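2019-07-26, bench notes, tidy-up test

Second pass at the Driklow chore list, starting with the job everyone calls solved: put the toy in the bin. Ran 104 tries with the blue cube before lunch. A kid's bedroom floor has socks, cards and half a puzzle on it, so I don't read much into one cube and a white table.

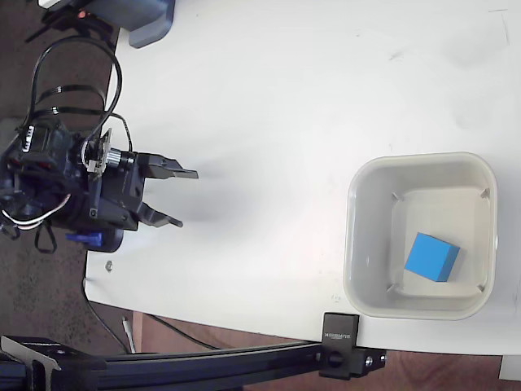 Still to settle

Gustolitz wants a success rate for the May summary. I'd hold it back until we've tried soft things — a dish towel would do.

Reset by hand every time, 2 people at the bench all morning. Count that labor and the machine is slower than either of us.

Cable loops need a proper tie-down. Order more clips, and find out who has the spare bin.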